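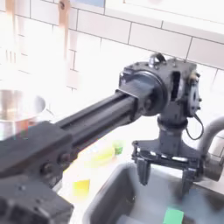

Keeping the home language when the child answers only in English

Posted in Families and Languages by twokettles

Good evening to all. I hope that this is the right section, because I first wrote it under Schools and it was moved.

We came to Fultden when our daughter was a baby, and now she is five. At home my wife and I speak only our own language, and we have never mixed it on purpose. Until last September she answered us in it, with mistakes but with pleasure. Then she started the preschool near Ochoa, and in a short time everything changed. I speak to her in our language, she understands everything, and she answers in English. If I say that I did not understand, she looks at me with great patience and repeats it in English, but slower.

I do not want to make a fight from this. My own father made me learn the violin and I still cannot hear one without a stomach ache. But her grandmother speaks no English, and their calls become shorter each time.

What we have already tried:

Saying "please say it in our language" each time. She stopped telling me things, so I stopped too.

Cartoons. She watches them and likes them, but she does not speak during them, of course.

A word list. I wrote 278 words on cards, with small drawings, for the things in the house and in the street. She knew 88 of them without help when I asked in October. It was a good evening, but she has not wanted to see the cards after that.

What does work, a little, is play. When she cooks in her pretend kitchen or puts her animals to bed, she sometimes talks to them in our language, because in her opinion the animals came with us from there. If I enter the game too loudly, she changes to English immediately. 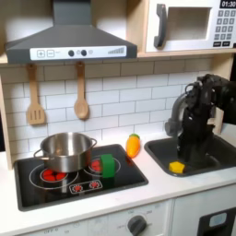
There is also a Saturday-type school for our language in Mornberg, but it is a long drive, and a mother from there told me that the children speak English together in the breaks. Is it worth the gasoline? And is there anything else that I can do in the week, in normal time, after work? I come home at 6 p.m. and she sleeps at 8, so it is not much.

Thank you for reading such a long message.

gardenpath wrote:

My children are older now, so I will tell you what I remember, but every family is different and I am not a teacher.

First, understanding is already a lot. My son did not speak our language from four until almost eight. I thought it was lost. Then we went to stay with my cousins for 14 days, where no child knew English, and on the third day he was arguing about a bicycle in full sentences. The grammar was terrible. The cousins understood him perfectly.

Second, I would not pretend that you do not understand. She knows that you do, she hears you at the bank. What helped us was to repeat her sentence back in our language, as if agreeing with her, and then continue. She says in English "the soup is too hot," you say in your language "oh, too hot, then we wait." You do not ask her to repeat. It is boring for the first months and you will feel that you talk to yourself.

Third, about grandmother. A call where two people look at each other and must find a subject is difficult also for adults. We asked my mother to read one chapter of a book each evening, always the same time — and my children only had to listen. After some weeks they interrupted her with questions, and these questions had to be in her language or she could not answer. Ask if she has some old children's book at home. It does not have to be a good one.
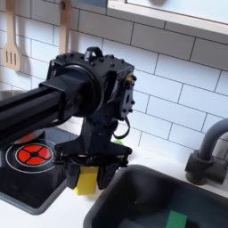
One more thing about the evenings. Two hours is enough if you do not try to fill them. We chose only the bath and the bed for talking more, and at dinner I let everybody speak as they wanted, because I was tired too.

About Mornberg I can't say, we never lived on that side.

lowtide_k wrote:

just be strict!! my parents were strict and i speak three languages. no answer in english = no dessert. works

oldschoolbag wrote:

I have to disagree with the message before mine. With my older one I was strict in this way, and today she understands me and writes to me in English. With dessert you can get a word, but I wanted a conversation.

We went to the school in Mornberg for two years, so I can answer this part. It is true that they speak English in the breaks. The lessons are mixed, it depends very much on the group, and the youngest group mostly sings and glues paper. For me the useful part was that my son saw other children with the same language. Before that he believed it was something only our family did, like a private habit. You can ask to visit one lesson without paying. Write to them before, because in the winter they change rooms and the sign at the door is not always correct.

If the drive is too much, look at the board in the Fivimness library, next to the return desk. There was a story hour run by parents, one time each month, and when I last went it was in four languages in turn. If yours is missing, they will give you a turn if you ask, and then you read and your daughter sits in the front. My son was very proud when it was me.

And please do not throw away the cards. Put them in a drawer. Mine found our old ones at seven and used them to play shop, with himself as the boss and me as a customer who had to ask for everything correctly.

twokettles wrote:

Thank you to all. I called my mother and she has a book about a goose, with the last pages missing. We start it this evening at half past six. I will write to Mornberg also and ask for the visit.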